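Gidby Harness Sorting Set - data card

Version of 09/03/2020. Maintained by Ada Villa and Alun Gape.

Content
The set has 2,000 pictures of small cable harnesses in plastic bins, in 204 folders. One folder is one bin filling.

The harness
Each harness has a red wire, a black wire and a twisted pair in yellow and green. A white label holds the wires together. The red and black wires have crimp terminals, and the twisted pair has a small white connector.

Labels
We mark terminals, connectors and label sleeves. Wires are not marked one by one - they cross too often. Folders 7 and 9 were labeled again in February, please use the new files.
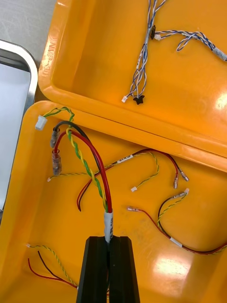
Harnesses at the orange bin, with crimp terminals and white connectors.

Known problems
Glare on the bin floor can hide thin wires. Text on the labels is not transcribed.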